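Book Talk > Mysteries, Thrillers & Crime

Thread: Just finished The Salt Ledger and I need people to talk to (spoilers marked)

pagesandporridge
February 18, 2026
OK so I picked this up at the library sale on Saddler Street for next to nothing, started it on the bus, and missed my stop. Khairul Ismail, The Salt Ledger, 317 pages, from Calado. Has anybody else here read it??

Setup, no spoilers: a retired customs clerk in a made-up port town called Ilalbridge gets a box of old shipping books left to her in a will. She starts reading them because she's bored, and she notices that the same ship was logged in two harbors on the same night. Everything comes from that. No serial killer, no missing girl, no detective with a drinking problem. Just a woman in her seventies with a magnifying glass and a very bad temper, and I would follow her anywhere.

I loved the way he writes the town. You can smell the fish market. And the chapters are short, so it's "one more, one more" until it's way past bedtime. Please tell me somebody else is this excited!

marlowe_adjacent
Me! Read it last July on a porch with my feet in a bucket of ice water, best reading week of the year. The scene in the records office where she pretends to be deaf so the clerk will talk in front of her, I laughed out loud. And then two pages later I wasn't laughing at all. 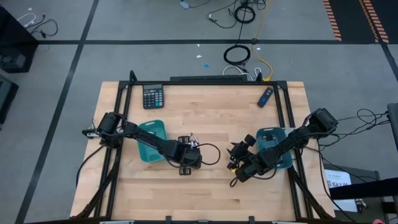

Workbench with bin

tidewrack
Going to be the grump. I thought the first half was wonderful and the second half was a different, worse book. Once she leaves Ilalbridge and goes inland, the air goes out of it. The nephew shows up, the nephew explains things, the nephew drives the car. I wanted her doing all of that. It felt to me like an editor had asked for somebody younger.

pagesandporridge
Oh no, I liked the nephew! He's useless at first but I thought that was the fun of it. She's so rude to him in the car. The whole stretch where they argue over the map and neither one will admit they're lost is one of my favorite parts.

tidewrack
The car stuff is funny, I'll give you that. But who figures out the second signature? He does. She has spent her whole working life looking at signatures! That was her moment and he gets it while eating a sandwich.

halfcalf
SPOILER for chapter 63 (yes, the chapters really are that short)
.
.
.
She already knew. Go back and read what she says when he shows her. She says "Good boy, it took you long enough." She'd had it since the boarding house and was waiting to see if he was honest enough to bring it to her. The test is the whole point of the trip.

tidewrack
Hm. I read that line as her being snippy.

halfcalf
It's both! But look at the boarding house chapter again, the bit where she closes the book and asks for more toast. She never eats toast anywhere else in the novel. I've read it 4 times and I'm positive.

marlowe_adjacent
THE TOAST. Oh my gosh. OK I'm pulling my copy off the shelf tonight.

quillon
I'm somewhere between you all. I think halfcalf is right about what Ismail meant, and tidewrack is right that it doesn't quite come across. If a reader needs a second pass to find out that the main character solved the mystery, maybe there should have been one more hint. I do love a book that trusts me, but I read this one when I had a cold and I missed it completely.

Side question, is it worth getting the earlier one? I saw there's a novel before this called The Purkard Weights, and I can only find it used.

pagesandporridge
Ooh, I didn't know there was an earlier one! Same character?

quillon
Different lead, same coast, I think. A man who checks the scales in the markets. It came out from Fodance, who seem to have been a tiny press, so there weren't many printed.

halfcalf
Get it if you can. It's rougher and the ending comes too fast, but the opening is the best thing he's written. A sack of flour weighs wrong and the man can't leave it alone. I wrote a longer post on both books on my page and I'll paste the start of it in, for anybody who wants the comparison.

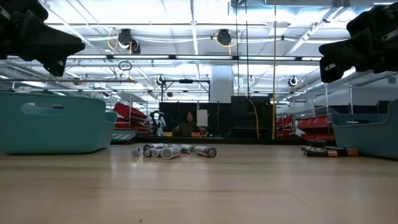 2 min read

Two books about people who check things

I came to Khairul Ismail backward, with the second novel first, and I'm glad I did. The Salt Ledger is the warmer book. Its heroine has friends, or at least people she puts up with, and the town keeps barging in on her with gossip and soup. The Purkard Weights is colder and lonelier. Its inspector goes from market to market with his case of brass weights, and hardly anybody is pleased to see him.

What they share is a love of dull work done well. Ismail can spend a full page on how a column of figures is ruled, and I'm leaning in the whole time. The crimes are small at first, a few pounds here and a crate there, and you feel the size of them grow along with the person who has found them. I can't think of many crime writers who get this much suspense out of arithmetic.

If you like a fast plot, start with The Salt Ledger. If you like weather and silence, hunt down the other one.

pagesandporridge
That does it, I'm looking for a copy. "Suspense out of arithmetic" is so right, I was gripping the book over a list of barrels.

tidewrack
Nice write-up. I reread the boarding house chapter at lunch. The toast is pretty convincing, darn it. I still say the nephew talks too much and I still want my inland chapters cut by a third, but I'm willing to move it up a star.

marlowe_adjacent
Progress! Anybody want to do a group reread? I could start next week, maybe ten chapters at a time.

quillon
In, if we can have spoiler tags for the slow ones (me).

halfcalf
In. I'll bring the toast.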